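March 17, 2020

Slept badly and was up before six. Made tea and listened to the radio with the sound low so as not to wake Zachary, who was on the couch again. His flight is cancelled and the airline can't say anything about the next one, so he is here until he isn't. I told him he could have the small room if he helped me move the boxes out of it. He said tomorrow.

Went to the shop at eight to get in ahead of the crowd and there was a crowd. No flour, no pasta, no toilet paper. The rice shelf was bare except for a few torn bags they had pushed to the back. I got carrots, onions, two tins of chickpeas, a cabbage, dish soap and the last of the plain yogurt. It came to more than I expected. Dale MacPherson was on the till and said they'd had a man in at opening who wanted to buy every tin of tomatoes in the place. She let him have four.

Came home and decided to do the kitchen properly, as I've been meaning to since January. If we are all going to be eating in every night it has to work better than it does. The trouble is the counter. Everything that gets used once gets left there, and then you end up chopping on a patch the size of a dinner plate.

Started with the drawer beside the stove. Threw out rubber bands gone hard, three dead batteries, a key that fits nothing, takeaway menus from places that have closed. Kept the string. Found the warranty card for the Skikar heater I took to the tip last winter. Found the good peeler too, which I had accused Tyson of taking when he moved out. I'll have to write and tell him.

Then the cupboard over the bench. Washed the shelves with hot water and a bit of vinegar and put the everyday things at the front. Moved the big Walotberg pot down low where I won't have to lift it over my head. My shoulder has been sore since the weekend and reaching up made it worse, so I stopped for a bit and had toast.
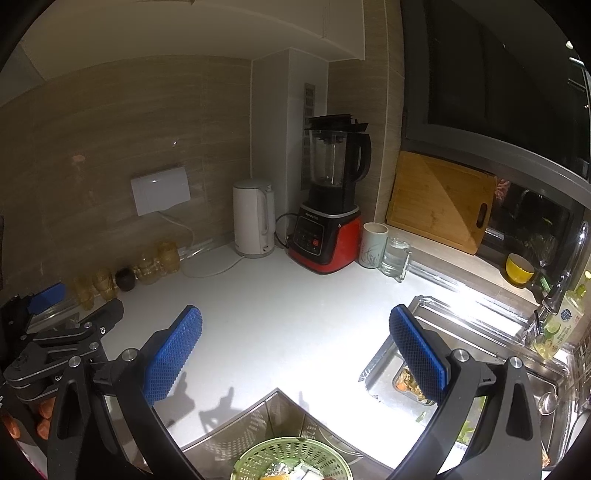

After the toast I wrote out a list of what we have, so we don't buy it twice. Rice, half a bag. Red lentils, plenty. Oats. Two jars of Abdelghani's preserved lemons from when he was still next door. Sugar, low. Coffee, enough for two weeks if Zachary goes easy, and he won't. I stuck the list inside the pantry door with tape. Whoever finishes something is meant to cross it off. We'll see how long that goes on.

Mum rang at eleven. She has been told to stay in and is cross about it. She wanted to know if I was washing my hands, and for how long. Her tennis is cancelled and so is the library talk. I said I'd drop groceries at her door and stand back on the path, and she said that was silly, then asked for butter, marmalade and the good crackers.

Darmawan emailed everyone at half past twelve. The office is closed from tonight and we are to work from home until we hear otherwise. There is an attachment on how to log in, eleven pages, and the first link in it doesn't work. He wants the Kandwood invoices finished by the end of the month all the same. There are 282 left to check. I moved the lamp and a chair to the end of the dining table and set up there. The chair is too low. Put a cushion on it.

Did two hours on the invoices. Found one entered twice for $1,414 and sent a note to Darmawan, who answered straight away, so I suppose he has nothing else to do either.

Zachary got up from his nap at three and fixed the pantry door, which has been catching on the floor for about as long as I've lived here. It took him ten minutes with a screwdriver. I said thank you and meant it. He then moved two of the boxes without being asked.

Soup for tea, cabbage and lentil with the end of a sausage in it. Needed more salt. We ate in front of the news and turned it off halfway through. He washed, I dried. There is enough left for lunch.

Rang the Wong place to cancel Saturday's booking for Dale's birthday and they had already cancelled it. The woman sounded tired. She said they would do takeaway for as long as they could, so I ordered some noodles for that night instead.

Bed by ten. Must do Mum's groceries in the morning, ring the bank, and write to Tyson about the peeler.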